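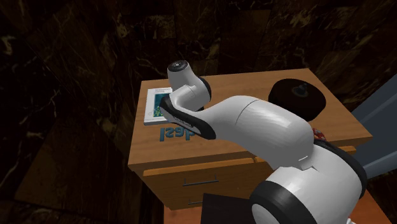 The displays at the Uklow stop still show the old timetable, the dispatcher wrote to us on Saturday morning, and passengers are missing the 3 minute connection to the Bajpai bus.

Support > Passenger information > Stop displays

I restarted the display controller at Uklow two times. After the restart the screen shows correct times for one tram, then it goes back to the old ones. The stops before Uklow on the Brivero line are fine.

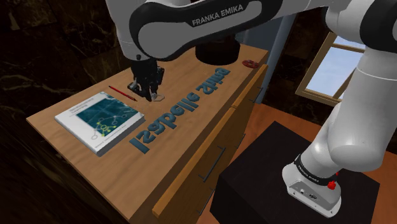
Posted by: Second line support, July

I compared the timetable files. The new file has 3,000 rows and the server accepted all of them. The controller at Uklow has a local copy, and this copy is still from before the track works — it was never deleted. When the connection is lost for more than 80 seconds, the controller reads the local copy.

Done so far:
- local copy deleted, new file loaded by hand
- waiting time changed in the Tosurard settings
- dispatcher informed

The display has shown the right times since 14:00. I have not yet checked the second platform, where the controller is an older model. Please leave the ticket open until I have looked at it.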